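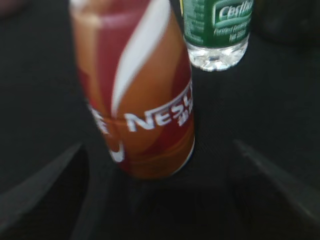
My first solo was 79 seconds of terror followed by a pretty decent landing, and I have been boring people with it ever since. So when my flying club at Stirnport asked for someone to dig into its early glider days, I put my hand up before anyone else could!

The best find so far is a logbook kept by Wakana Miyazaki, who instructed there when the field was still grass. It lists 152 winch launches, most of them under 4 minutes, and her remarks are wonderful. "Too fast. Told him so." "Nice turn, then a silly one."

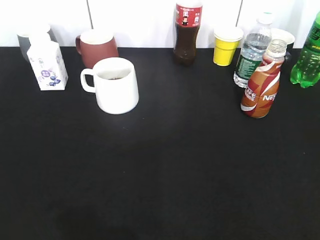
Miyazaki's handwriting gets worse as the summer goes on, and by July I needed help. Daichi Ogura came over and we read the pages out loud to each other, arguing over every squiggle. We got through a lot of hot drinks (the big white mug with dark stuff still in it, in front of the brown one, is the kind of thing my table looks like now) and settled on "Gallura" as the name of her favorite glider. Daichi still thinks it says something else.

Next up is the winter section, with a cable break at almost 300 feet that she gives one line — "Landed ahead, walked back."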